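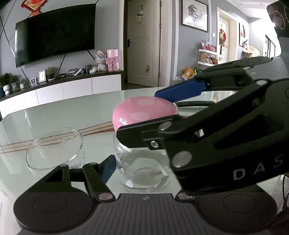

A pink spotted lid held just over the mouth of a glass jar.

My shift at Pastora used to be measured in parcels. Now it is measured in demonstrations, and the target is 116. I work with grippers in a living room, handling lids at a glass table.

The pay is fair. What bothers me is that the skill leaves with the recording. After seven weeks my hands know how hard to squeeze, and Pastora keeps that knowledge after my contract ends. 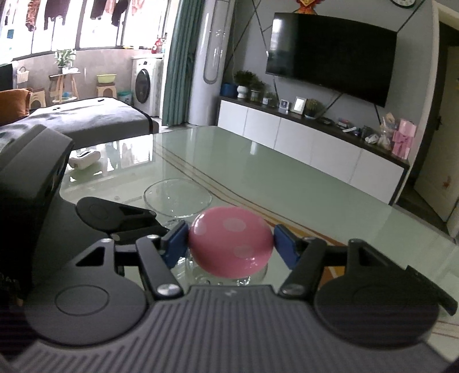

Blue finger pads on the pink piece, above the glass tabletop.

A company that automates with its workers' hands should pay them for each later use. I would start there on Tuesday.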